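From: Barnabás Fodor
To: Feltby end-effector list
Date: 23/11/2025
Subject: Re: Finger choice for soft goods, wrist camera placement

Veronika Nyitrai wrote:

> We have the Jiltex two-jaw units on both arms of the bench setup and
> they are fine on boxes. On towels and anything stuffed they either
> slip or pinch one layer and leave the rest behind. Before I order
> more pads I would like to hear from people running the black
> hand-type grippers on a full body. Three questions:
>
> 1. Do you get a usable grasp on fuzzy fabric without raising the
> closing force?
> 2. Is the wrist camera worth the cable, or does the head camera
> cover it?
> 3. What do you use as a slip signal?

Veronika,

Taking these in order. Everything below refers to the household set at Jallness, controller on the Vida branch, stock fingers, no added pads.

1. Grasp on fabric. Yes, with conditions. The rounded fingertip pushes into the pile and the cloth bunches up around it, so you get contact over a curved patch and not along a line. With the two-jaw unit we had to close to 70 percent of rated force to hold the same items. With the hand type the default was enough for a single layer of knit. Thick hems are the weak spot. If the tip lands on the fold itself it tends to ride over it. We now offset the approach so the finger comes down beside the fold.
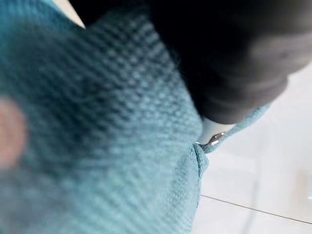 Wrist camera, black finger pressing into teal fabric. Folded edge just under the tip.

The near part of the cloth is badly out of focus at this range, and you should plan for that. The loops resolve well at the fold and almost not at all toward the left side. We tried running a texture tracker over the full image and it drifted. Restricting it to a window below the fingertip fixed most of that. A pale, glossy surface next to the cloth also upsets the auto exposure, so lock it before contact.

2. Wrist or head camera. We kept both. The head view is the better one for deciding whether the two arms are placed evenly on an object, and it needs no extra wiring. It is poor for the contact itself, as the grippers hide most of what they touch.

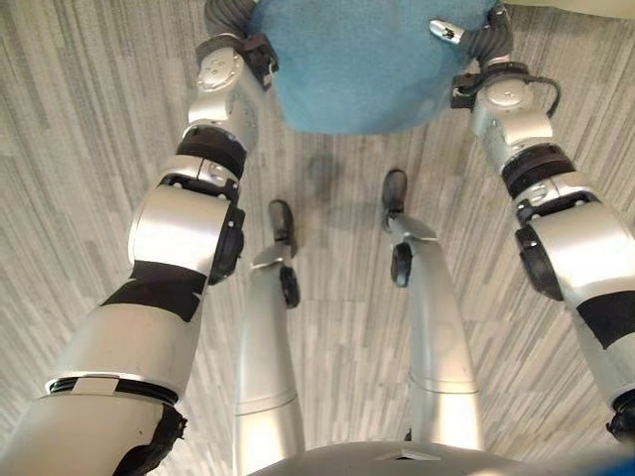

Head camera, two-gripper hold on a soft blue object. Cable loop at the right wrist.

Note the loop in the cable. It has to be long enough for full wrist rotation and short enough not to catch on the gripper. Gunvor Hägglund has a routing sketch that puts it further back along the forearm, and I would ask her for it before drilling anything. The other drawback of the head view is that it contains a great deal of robot. Arms, legs and feet all end up in it, and a segmenter trained on bench data will label silver forearm as background clutter. Mask the body from joint positions. Norbert Antal wrote the mask node and it runs at full rate on the onboard computer.

3. Slip signal. Motor current on its own was not good enough on stuffed items. The filling keeps settling after the fingers close, and the current trace looks the same as a slow slip. We combine current with the window tracker from item 1 and call it a slip only when both agree for 3 consecutive cycles. Over the November log, 276 grasps, this removed nearly all of the false re-grips. It does add some delay, so I would not use it for anything heavy.

One more point on test objects, as you mentioned only towels. Cushions turned out to be the more useful item for comparing fingers.
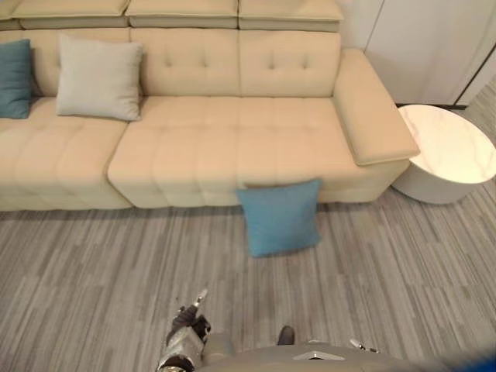 The corners deform before the body does, so a corner pick and a two-sided hold give you two separate numbers from one object. Start height matters as well. A pick from the seat and a pick from the carpet need different arm postures, and the wrist angle on the low one is near its limit for us. Log them apart or the averages are meaningless. Color is worth varying too — light gray fabric against a cream seat is a harder detection case than saturated blue on gray carpet.

If you want to repeat the comparison, the parameter file is number 1071 on the list server. Vilmos Antal changed the default closing speed in it last week, so check the header before you load it on the Jiltex units. Their driver reads that field in different units and will not warn you.

I have no data on the two-jaw units with silicone pads. If anyone on the list does, please post the pad thickness along with the force setting.

Barnabás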